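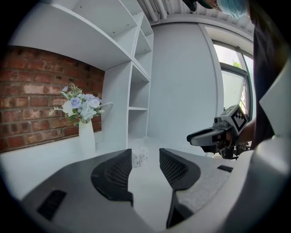
Built-in shelving is storage furniture fixed to a wall or made as part of it, as opposed to the freestanding bookcase, which can be taken along when its owner moves and usually is, minus a few screws. It is found in living rooms, kitchens, hallways and offices. Most examples are painted white, a color chosen in the belief that it makes a room look larger and kept because nobody in the household can agree on another one.

Parts and terms

The horizontal boards are called shelves, and the upright ones are called sides or dividers. A compartment closed on all sides but the front is a cubby. Cubbies are often stacked in a narrow column at one end of a unit, where the space left over was too slim for anything else. Cabinetmakers describe such a column as a design feature, and bill for it accordingly.

A stretch of wall left showing between the shelves is known as an open back or reveal. A work surface or tabletop may stand in front of the unit at waist height, which gives the owner a place to put things on their way to the shelves. Many of them complete only the first half of the trip.

The brick reveal

Exposed brick is the most common choice for a reveal. It came into fashion with the conversion of old workshops and warehouses to apartments, and has since spread to buildings where no one ever worked. The appeal lies in contrast: flat white paint on one side, and on the other a rough surface in rust, orange and brown with pale mortar between. Older brick is preferred for its chips and uneven faces, faults for which a plasterer would once have been called.

Real brick sheds a fine grit, and a reveal is normally brushed and sealed before the shelves go in. Thin brick facing, glued on like tile, sheds less and is looked down on by owners of the real thing. In his handbook Shelves Without Tears, the Hungarian joiner Tamás Pintér advises against painting the brick to match the unit, on the grounds that the customer has then paid twice for a wall.

Contents

Books are the traditional load, though many units are never asked to carry any. A few empty compartments are now considered tasteful. The interior stylist Teresa Keane, who has written at length on the subject, calls this "resting space" and recommends leaving at least 2 cubbies bare in any column of 7. Her critic Levente Virág has pointed out that the same effect can be had by owning less, and that it costs nothing.

The most frequent ornament is the vase. A tall white one with a slender neck is the usual pick for a spot in front of brick, where its outline shows up well. Such vases hold a whole bouquet, and release it under protest. They are hard to clean inside, and a long bottle brush is the accepted tool, with rice and warm water as the fallback.

Small drinking cups are not, strictly speaking, ornaments, but they turn up on any level surface near a shelf. Clear plastic ones are light, cheap and easy to miss against a pale tabletop, even when they carry a printed pattern. Manuals on tidying treat the cup as temporary. Households take a longer view.

Notable designs

The Cilik system, drawn by Botond Bozsik for the firm of Kistitz, paired wide upper shelves with one column of cubbies and left the lower wall open. Its first run of 3,000 units sold out, helped by a catalog in which every shelf was bare and every room was sunny. The later Raju added doors. Buyers who had complained of dust now complained of the doors, and the model was dropped after one season.

Care

Matte white paint shows finger marks and does not forgive scrubbing. A damp cloth and a drop of dish soap will handle most stains; anything stronger tends to leave a shiny patch, which then draws more notice than the stain did. Shelves should be dusted from the top down. Brick is best cleaned with a soft brush or the brush end of a vacuum cleaner — never a wet sponge, which comes apart on the rough spots and stays there.

See also: Alcove; Bookcase; Brickwork; Bud vase; Tabletop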